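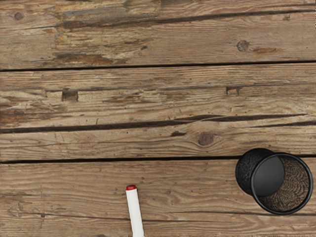
Week 2: who gets into government, and why it's so often not who you'd guess

Right, settling in. Last week we did how votes become seats. This week I want to move on to how seats become a government, and for most parliaments in the world those are two separate steps with a lot of late nights in between. If you grew up somewhere with single-party governments this may feel a bit foreign, so bear with me (and shout if I go too fast, I do that before lunch).

Reading for this week was the Sokol chapter on bargaining and the short Robles piece on junior partners. If you only managed one, fine, but please get to the other before Friday's seminar, as I'll be asking people to argue one against the other.

Let's start with a made-up chamber so we don't get bogged down in anybody's real history. I'll call the country Firnell. It has 100 seats. The biggest party has 40 of them, the smallest has 8, and two middling parties split what's left. You need 51 to win a vote if everyone turns up.

First question I always ask: who won? Half the room says the party with 40, and you can see why, they've got the most. But they can't pass a thing on their own. Add the smallest party and they're on 48, so still three short! Winning an election and being able to govern are different things, and newspapers muddle them all the time.

The oldest idea in this area is that politicians want office and as many jobs as possible for themselves. If that's all they want, they should build a coalition just big enough to win and no bigger, as every spare partner has to be given a ministry. We call that a minimal winning coalition. Write that down, it will come up again. In Firnell, the big party plus either of the middling ones does the trick. Adding the small party on top would be a waste of a ministry. 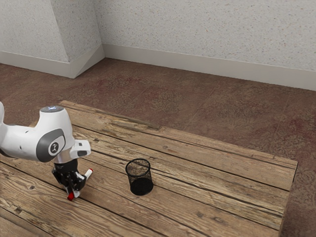 The trouble with the pure office story is that it doesn't care what parties believe. In real life a party has to go back to its own members and explain the deal, and some partners are much easier to explain than others. So the second idea puts everyone on a line from left to right and says coalitions should form between neighbours. Let the white marker with the red ends stand for a moderate left party, and the black mesh pencil cup to its right for a moderate right one. If nothing sits between them, they're neighbours and the policy story is happy to see them govern together. Now imagine a third party in the gap. The two on the outside can still do a deal, but it looks odd, and the one in the middle will be in the papers every morning asking why it was left out. A coalition with no gaps in it is called connected. Minimal and connected together gives you a pretty short list in most chambers, which is handy when you're trying to predict anything.

How well does it do? Better than guessing, but there are two sorts of cases that keep spoiling it.

Minority governments. Back to our 48-seat deal. Sokol's point is that it can last perfectly well if the opposition is split and can't agree on a replacement. A party outside may even prefer it that way: it gets some policy, and none of the blame when the trains don't run.

Oversized governments. These have more partners than they need. Why would you give away jobs? Sometimes you want to change the constitution and need a bigger majority for it. Sometimes you don't trust your own backbenchers, and a cushion lets you sleep.

Robles comes at all this from the small party's side. He thinks junior partners get a fair share of ministries and then get hammered at the next election, as voters give the prime minister the credit. I find him convincing on the first part and a bit too gloomy on the second, but see what you think.

For the seminar, please work out every minimal winning coalition in Firnell, assuming the two middling parties have 26 seats each. Then put the four parties on a line in any order you like and cross out the ones that aren't connected. Bring it on paper, rough is fine.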